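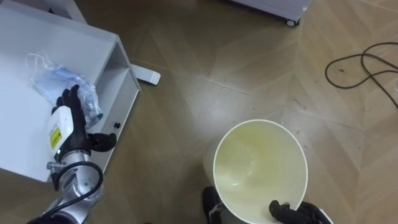
Should I keep the frames where one hand of the robot only holds something?

Last updated: Wednesday, March 25, 2026

I am training a small policy by imitation, for tidying tasks with two hands. We have 1,075 episodes on a humanoid, recorded by teleoperation. In many of them one hand carries a bucket for the full episode and the other hand does the picking. The holding hand hardly changes its command. When I train on everything, the policy learns the holding very well, but the picking hand becomes slow and sometimes stops before it reaches the object. My colleague proposes to delete all frames where one hand is constant. I am afraid that then almost nothing remains. Is there a known way to do this?

Posted by Andiso

Please do not delete them. The holding hand is part of the task, and if you cut these frames the policy never learns to keep the grip while the body turns. 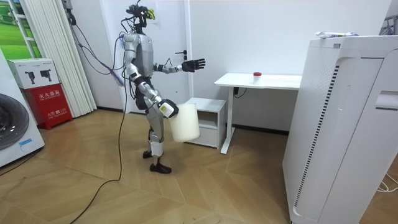 We had the same problem in December, with a set of 915 episodes. What helped us was to compute the loss for each arm separately and then to normalize each one by how much that arm moves in the episode. Before this, the constant arm gave a very low loss and the average looked good, so we did not notice that the other arm was bad. I recommend you plot the two curves apart before you change anything in the data.

Second point: look for pauses where both hands are still. Those you can shorten. We kept the first ten frames of each pause and removed the rest. After both changes our picking success went to 80 percent on the shelf task. I did not test the two changes one by one, so I can't tell you which of them did more.

Also check if the head camera sees the bucket all the time. If it leaves the view when the robot bends, the policy must guess where it is, and a longer history of images may be needed.

Posted by Clitden

Just collect more. With 3,000 episodes we did not have this.

Posted by Mamo

Thank you both. I plotted the curves apart and the picking arm stops improving very early, so Clitden is right for my case. I will try the normalization first and leave the pauses as they are, to see the effect of one change only. More episodes are not possible for us this spring.

Posted by Andiso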